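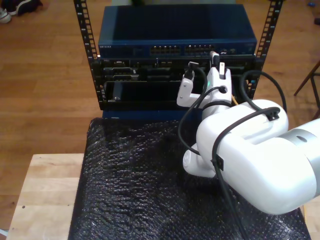 Our project set out to write the software that lets two robot arms plug an Ethernet cable into a network switch, starting from wherever the cable happens to be lying and without a person nudging anything into place. When we proposed it in January we imagined that most of our time would go into motion planning, and we had a lovely outline with planning as the longest chapter. Then we started looking at real camera data and the outline had to be rewritten, which we did more than once. The front of the switch has two blocks of ports, each in two rows, and one port looks very much like its neighbor when a gripper is hovering close enough to hide half of them. So this report is largely about knowing which port you are looking at, and about what the controller should do when it isn't sure.

Lekmont College, Robotics Software Project
Final report, March 2026

1. How the software is put together

We named our package Skidusora, for no better reason than that the folder needed a name on the first afternoon and we all got fond of it. It has a perception node, a task sequencer and a small controller for each of the 2 arms. Underneath it sits Stetidon, the motion planning layer that last year's project group left behind, which we kept almost unchanged apart from the way it handles collision shapes. We are very grateful for their notes, particularly the long comment at the top of the configuration file, which saved us a week at the very least.

The sequencer is a plain state machine. We did try a behavior tree early on, and it looked wonderful on the whiteboard, but when a run went wrong we found it hard to say which branch had been active and for how long. With the state machine we can print one line per transition and read the whole attempt like a diary. The states are find cable, pick, present, hand over, align, insert and check, and from every one of them there is a way back to a safe pose.

2. Finding the plug

The cable we worked with is yellow, and our first detector was a simple color filter with some cleaning up afterward. It found the cable nicely. It didn't find the plug, because the end of the plug is clear plastic and the depth reading there jumps around or goes missing. We spent quite a while trying to repair the depth image before accepting that we should measure something else. The version we are handing in fits a line to the part of the cable nearest the connector, finds where the yellow ends, and places the plug from its known length. It is an old-fashioned sort of answer and we like it very much.

Highlights gave us trouble as well. The black covering under the rack throws back lots of little points of light, and the early filter would happily join several of them into a false edge. Asking for the same edge in a few consecutive images took care of nearly all of it, at the cost of a short pause before each pick (you get used to it). 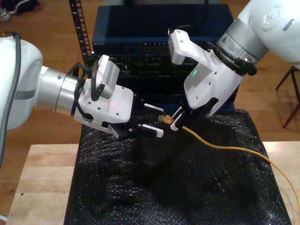 Figure 1. Right gripper closed on the cable just behind the plug, left gripper open beside the connector.

3. Handing over between the arms

A grip that is good for lifting a cable off the table is seldom good for pushing it into a port. The fingers end up too far back, or the connector is turned, and so we let the arms pass the cable between them until the pose is one that the insertion state will accept. This part of the sequencer has had the most rewriting of anything in the project. Each arm's controller publishes a holding flag, and the giving arm may only open once the receiving arm has reported a stable finger width and a small change in wrist force. At first we used finger width alone. A gripper that had closed on the edge of the boot looked exactly like one that had closed on all of it, and the sequencer would cheerfully move on.

Planning for both arms in such a small space was harder than we expected too. Stetidon plans for one arm at a time, treating the other as a fixed obstacle, and with the two wrists so close together it would quite often report that there was no path. We ended up shrinking the collision shape around the fingers during the handover state only, and lowering the speed limit at the same moment. The two settings are changed by the same function, so that one can't be changed without the other.
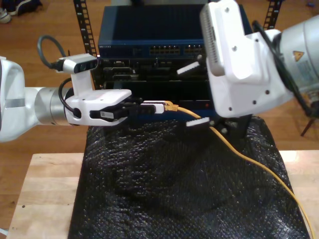 Figure 2. The connector held at its boot by the left gripper, in front of the rack.

4. Alignment and insertion

For alignment we compare the ports the wrist camera can see with a stored layout of the switch front. When enough of a block is in view the match is quick and steady. When the view is narrow, several shifted matches can score almost equally well, and the node now reports all of them along with their scores. If the best two are too close, the sequencer backs the arm away along its approach line and looks again. It's a small change, and it improved our results more than any of the tuning we did on the controller.

Insertion itself is a slow push with compliance sideways and a limit on forward force. If the limit is reached early, the controller makes a little spiral search before giving up.

5. Results

We logged 345 complete attempts in the lab at Montoya Hall, using the final version of the sequencer. Of these, 235 ended with the check state reporting a seated plug. Among the failures, 16 were put down to the wrong port being chosen, and we are proud of that number, as the wrong port used to be our most common complaint. Most of the rest were handovers that timed out, with the connector turned too far for either arm to correct.

6. Stopping and recovering

The last piece we wrote was the recovery code, and we wish we had written it first. After an emergency stop the controllers come back up with no memory of what the fingers were holding, and our early version assumed that they were empty. Now the sequencer restarts in a state called unknown. It reads both finger widths, keeps any grip it finds, and waits for the operator to confirm before either arm moves. The pose estimates are thrown away as well, and both cameras look afresh.
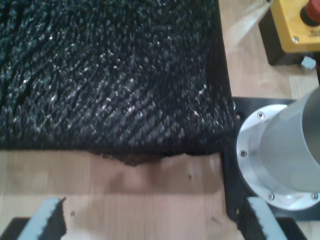
One reader of our draft asked why the operator has to confirm at all, given that the finger widths already tell the software whether something is being held, and suggested a timer that would let the arms carry on by themselves. We talked this over for a good long while. The widths say that there is something between the fingers, but they don't say whether the other end of the cable is free or already in a port, and pulling on a seated plug is a fine way to break a switch. We kept the confirmation, and added a line to the operator's screen saying what the software believes it is holding.

7. What we would hand on

The next group will find the logs sorted by final state, with the handover timeouts in their own folder. We would begin there, and probably with a planner that treats the arms as one system. The port layout is still typed in by hand for a single switch, and a small tool to build it from a few camera views would be a very pleasant project for somebody. Our notes on the Stetidon settings are at the top of the same configuration file, underneath the ones we inherited.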